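Chapter 3
Chores, and Why They Are Hard

In this chapter
What we mean by a chore
Rigid things and floppy things
Two hands on one garment
How to read a success rate
The shop floor, where the same troubles wear overalls

3.1 The job at the bottom of the list

Ask a roomful of people which household job they would hand over to a machine tomorrow, and someone will say the laundry before you have finished the question. They rarely mean the washing. A machine took over the washing generations ago, and it does the work by throwing everything into a drum and turning it, a method with few lessons for anyone who has to match socks. What people mean is the part afterwards, when the heap comes out and has to be made into flat things of a sensible size.

A child of five can be taught to do this badly. A careful adult does it well while listening to the radio. A machine that could do it at all, in an ordinary bedroom, with ordinary clothes that it had never met before, would be worth a great deal of money, which is why so many have been announced. The Nomden folding cabinet, which we shall use as a running case in this chapter, is typical of the older sort. It folded shirts beautifully. It asked only that a person pick each shirt out of the heap, find the collar, turn the sleeves the right way out, do up the top button and clip the shoulders to a rail. The reader may feel that by this stage the chore was largely over.

The cabinet was a sound piece of engineering all the same, and we shall come back to its rollers in Section 3.4. Its trouble lay in where its makers drew the line around the job. They drew it round the folding. The hard part was sitting outside, in the basket.

3.2 What a shirt knows that a brick does not

Pick up a brick and you know where all of it is. Give a machine the position of the brick and the angle it is turned to, and the matter is closed: the corners will be where the sums say they are. Most of the great successes of factory automation rest on this simple loyalty of hard objects.

Cloth makes no such promise. Lift a shirt by the hem and the rest of it arranges itself according to weight, stiffness, static and whatever the last crease had in mind. One sleeve goes inside the body. The collar is somewhere underneath. The same shirt, lifted again from the same spot, hangs differently. A machine looking at it sees a lump with some edges, and has to decide which of those edges are real (a hem, a cuff) and which are only folds that will vanish as soon as they are pulled.

Dark cloth is worse. A black garment swallows its own shadows, so the small changes in shade that tell an eye where one layer lies over another are mostly missing. Put it on a patterned cover in strong daylight and the background may be washed out to white while the garment stays as black as a coal hole. People cope by feeling for the edge with their fingertips. Grippers, as a rule, have less to feel with.
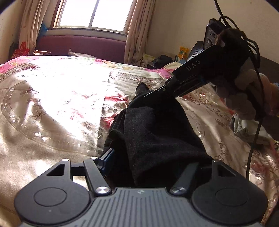

This page was last changed on March 15, 2024.

With black fabric bunched up between two grippers, the question of who is holding what becomes a serious one. The pointed finger of one gripper is at the top of the cloth, and a fingertip of the other rests low on its left side. A broad fold hangs down the middle with a good crisp edge, and it would be a bold program that swore the edge was a seam. Then there is the bed, with its embroidered blossoms and curving borders, each of them an excellent imitation of an edge if you happen to be looking for one.

Laboratory tables are usually plain. Beds are usually not, and neither are sofas, carpets or the tops of chests of drawers. Students who go on to the practical work in Chapter 6 are asked to try the folding exercise first on a plain sheet and then on the loudest duvet cover they can borrow. Keep both sets of results. The second set tends to go missing.

3.3 One hand to hold, one hand to pull

Why two grippers? Try folding a jumper with one hand behind your back. It can be done, with some dragging and a certain amount of help from the chin. Most work with cloth needs one hand to keep a point still while the other makes something happen elsewhere, and the two must agree on how hard to pull. Too little and the cloth sags into a new shape. Too much and it slips, or you own a larger jumper.

The Doller bench, a two-armed machine built for hotel linen, shows how far this can be taken when the work is kept tidy. Given square towels of a single size, it finished 97 out of every hundred without help. Given a mixed basket from a family house, it finished 24. Nothing about the arms had altered between the two trials. The basket contained a fitted sheet.

We shall meet both figures again in Section 3.5, where you will be asked what each of them measures. For now, notice that either could be printed on a brochure with a clear conscience, and guess which one was.

3.4 Meanwhile, on the shop floor

It is tempting to think that all this is a problem of bedrooms, and that industry settled its own chores long ago. Industry settled the ones involving bricks. The Tsakiris line, which packs jars, runs through the night with the lights off. At the far end of the same building people still thread soft hoses into housings by hand, and tuck loose cables behind panels, and fold the liner bags into the boxes that the jars go into. Cables, hoses and bags are shirts as far as the machine is concerned.

Herico, a maker of seat covers, tried 3 different ways of feeding fabric to a sewing head before settling on the present arrangement, in which a person does it. The earlier ways are described in full in the case study at the end of the chapter. The second is the most instructive, and the noisiest.

Before you read on

Take any garment from the nearest chair and drop it on a bed. Without touching it, write down where you think each sleeve ends. Now lift it by whatever point you would choose first, and write down why you chose it. Most people find the second answer much harder to put into words than the first. Bring both to the seminar, along with the garment if it is clean.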